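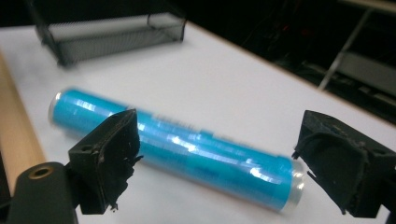

Unit 4: Film-Wrapped Rolls

Read this handout before the Monday session. It covers how rolled goods are wrapped, how to look one over at the packing table, and how to record what you find. Bring it with you, along with the record sheets from Unit 3.

4.1 What counts as a film-wrapped roll

For this course, a film-wrapped roll is any product wound or rolled into a cylinder and sold inside clear plastic film. Trash bags, table covers, gift wrap and drawer liner are common cases. The film may be shrunk on with heat or wound on in layers. We treat both the same way on the record sheet, but note which one you have if you can tell.

The roll at the top of this unit is a blue one in glossy clear film, with clear plastic at both ends. It has white lettering on the blue layer, under the film. Print in that position is protected from rubbing, but you have to read it through the wrap. On a shiny roll the highlights run along the length and hide parts of the text. Turn the roll a little at a time under the lamp until the lettering is clear of the glare.

4.2 Looking over a roll

Lay the roll flat on a white or light gray table. Clear film is hard to see against a patterned surface.

Start with the ends. Most damage in shipping happens there. Check that any cap or gathered film sits square and that the rim has no cracks. A cap that sticks out a little past the product is acceptable. A cap that turns freely is not.

Then check the body. Ripples in the film are normal where it is layered. Look for splits, pinholes and loose tails. Run a dry fingertip along the seam if there is one.

Last, read the print. Copy it exactly as it appears, including errors. If you can't read a word, write "illegible" and leave it at that. Do not guess from the color of the product.

4.3 Recording

Use one line per roll. Enter the color in plain words (blue, dark green), the type of wrap, the state of each end, and the print. Brusix and Nollo rolls go on separate sheets. Nishimura cartons hold 20 rolls, and you will check 2 from each carton.

4.4 For next time

Read the Hikel packing notes, sections on end damage and storage. Questions about the sheets go to Ľudovít Kubíček, before class if possible.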